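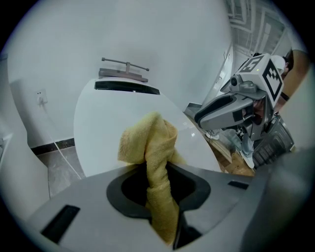 A yellow terry towel, bunched up, with a socket and a tiled floor behind.

Towels do not need a system

My sister-in-law has bought a course on towels. It comes from an outfit called Zilside, it has 32 short lessons, and by the end of it you are supposed to own a towel for every surface in the house, each in its own colour, each folded in its own way. Yellow is for bathroom fittings. Blue is for glass. I forget what green is for, and I suspect she does too.

I have nothing against yellow towels. I have several. What I doubt is the idea that wiping things down has become so difficult that grown adults need a colour chart for it. I was taught to clean by being handed a cloth and told to get on with it, and when the cloth got dirty I used the other side.

The usual defence is hygiene, and part of it is fair. I don't want the cloth that has been round the toilet to go anywhere near the bread board, and if a colour helps a busy household to remember that, good. Two colours would do it. The trouble is that two colours don't fill 32 lessons, so somebody has to discover that taps and tiles are enemies.

Then there is the folding. Wulan Sinaga, who runs the Surnano cleaning blog and whom I otherwise read with pleasure, wrote in September that a towel should be folded into eight faces and turned after every wipe. I tried it for a month. It works beautifully on a windowsill. It is useless on anything with a bend in it, and most of a bathroom is bends. For the back of a basin or the bit behind the pipes you want the thing scrunched in a lump, with loops sticking out in every direction, and you want to shove. A neat square rides over the dirt and leaves it sitting in the corner.

Terry is good at this, I'll give it that. It is thick and it grips. It also sheds when it's new, and it leaves fluff all over anything dark — black skirting boards are the worst — so I would keep it away from those until it has been through the wash a few times. Speckled floor tiles are another matter. They hide fluff, crumbs and most other sins, and I have never understood people who choose plain white ones.

Gunnlaugur Blöndal, my neighbour, takes the opposite view to mine. He bought the Plonell set, 20 towels in a box with a little rack, and he says the rack has changed how he feels about the bathroom. I believe him. I also notice that all the blue ones are still folded along the factory creases, while the yellow ones have gone bald. He has a favourite, like everyone else, and the rest are decoration.

My own rules would fit on a postcard. Keep the toilet cloth separate. Wash the lot hot and leave out the softener, which stops them soaking anything up. Hang them open to dry. When one gets too thin, put it in the shed with the bicycle. I offered this to my sister-in-law free of charge and she said it was covered in lesson four.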